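Rustix Recalls Gripper Firmware After Fingers Release Without Command

December 2, 2020

Rustix is asking all owners of its Runder tabletop gripper to stop using firmware version 10 and return to the previous release. The fault can make the gripper open while it is holding an object.

The company has received 82 reports of the problem. No injuries have been reported. In most cases the gripper dropped a small item during a sorting task. The version was released in April and is installed on 3,458 units.
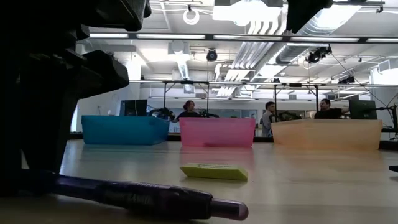
Engineers traced the fault to the way the controller reads the grip sensor. When the arm changes direction quickly, the reading can fall to zero for 270 milliseconds. The controller takes this to mean that the object is already gone and opens the fingers.

"We should have caught this in testing," said Bushra Memon, head of product safety at Rustix. "Our test runs used slow moves, and the fault shows up on fast ones."

Owners who can't change the firmware right away should switch the unit off. Hands should stay out of the work area whenever the arm has power. Heavy, sharp or breakable items should not be handled until the older version is back in place.

A corrected version is being tested now and will be sent to owners free of charge. Units sold through Ibarra are covered. The Nidix line uses a different controller and is not affected.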